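Two-arm cell, safety walk-through after the left arm stall
Site: Nevside, paper handling bench
Checked by: Bleddyn Prothero
Date: 05/07/2020

Hi all, my comments are in with the items, same as always. Quick recap for anyone who missed the messages: the left arm stalled halfway through a fold on run 166, threw a 509, and then (this is the bit I don't like) came back on by itself when the fault cleared. No hands were in there, thank goodness! I went through the whole cell with the orange paper job set up.

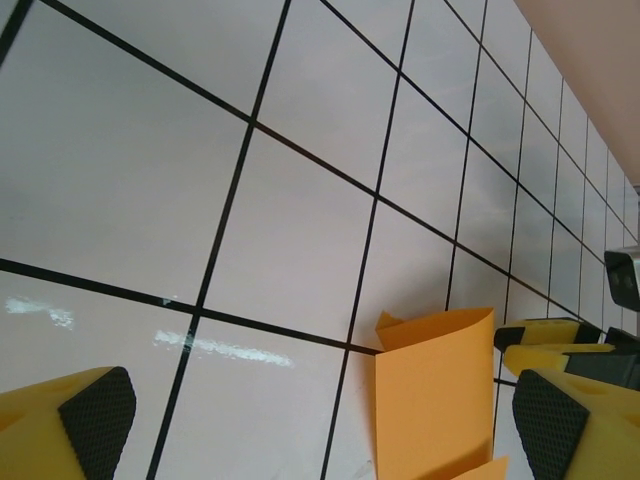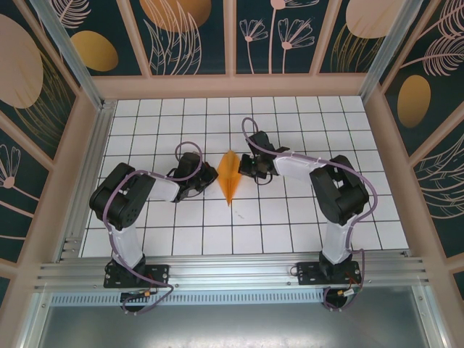
1. Emergency stop, both arms
PASS. Hit it 14 times, and both arms quit every time. Lovely.

2. Restart after a fault
FAIL. It still picks up again without anybody pressing reset. I got it to do it twice while Bowen watched the screen. Cell stays locked off until that's fixed, please, and yes, that includes "just one quick run."

3. Cables
PASS, with a grumble. The purple cables make a pretty tall loop above each gripper and I'd like them shorter. Swung both arms through full travel by hand and nothing snagged. Look again in October.

4. Base plates and rail
PASS. All bolts tight on both sides, paint marks added so we can spot one moving.

5. Gripper pads
PASS. Gave the black grips a good wipe and checked for tears. Didn't find any.

6. Gripper-to-gripper clearance
NEEDS WORK. They get awfully close when they're both going for the same bit of paper. The Clamosum settings have a keep-out zone and ours was switched off! I've turned it on but haven't tested it at full speed.

7. Floor tiles
PASS. Nothing cracked or lifting. There's a dark smudge near the middle and the tiles throw back a fair bit of glare, so I've asked Gerkley if that could bother the wrist camera.

8. Fault log
NEEDS WORK. It only keeps the last 900 lines, so the start of the stall was already gone when I went looking. Save a copy before you clear anything.

Still open: 2, 6 and 8. Bowen has 2, I've got the others.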